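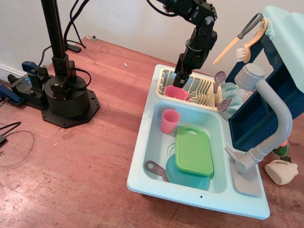 Inicio Reseñas Entrevistas Novedades Sorteos Contacto

Domingo por la tarde, agosto
Por Ravindran Chacko

Imprimir | Enviar por correo

Confieso que llegué a la charla con Blažena Ďurica habiendo dormido tres horas, y la culpa es suya: empecé «Las brujas de Tamelstead» después de cenar y no pude soltarla (¡ese capítulo del molino!). Se lo conté nada más descolgar y se echó a reír. «Pues duerme, hombre, que la segunda es más larga», me dijo. Y vaya si lo es: 600 páginas, con mapa incluido.

Para quien no la conozca, la saga arranca cuando Ilka hereda la botica de su tía y descubre que el vecino de enfrente, el callado Ornov, lleva un siglo sin envejecer. Yo estaba convencido de que iba a ser otro vampiro melancólico, y no. «Es un demonio menor, de oficina», me explicó Blažena. «Quería un protagonista romántico que tuviera que rellenar formularios para besar a alguien.»

El primer borrador tenía 91 capítulos y ningún beso hasta el 60. Su editora en Bramix, la señora Iyengar, se lo devolvió con una nota de dos palabras: «Más pronto». «Me enfadé una semana entera y luego le hice caso», reconoce. Ahora el beso cae en el capítulo doce y yo, que soy de los impacientes, se lo agradezco a las dos.

Le pregunté también por los lectores, porque en mi club de lectura hay verdaderas batallas entre los de Ornov y los del hermano lobo. «Recibo mensajes furiosos de los dos bandos. Una chica me mandó un relato suyo de 2.355 palabras en el que Ilka se queda con la botica y los manda a paseo. Me gustó tanto que le contesté de madrugada.»

¿Y la tercera entrega? Aquí se puso misteriosa. Va por la mitad, transcurre casi toda en invierno y muere alguien que yo quiero mucho (no me dijo quién, y mira que insistí). Escribe por las mañanas, a mano, y pasa a limpio lo que sobrevive a la siesta. «El título lo tengo desde el principio, pero Iyengar lo odia, así que todavía estamos negociando.»

Imprimir | Enviar por correo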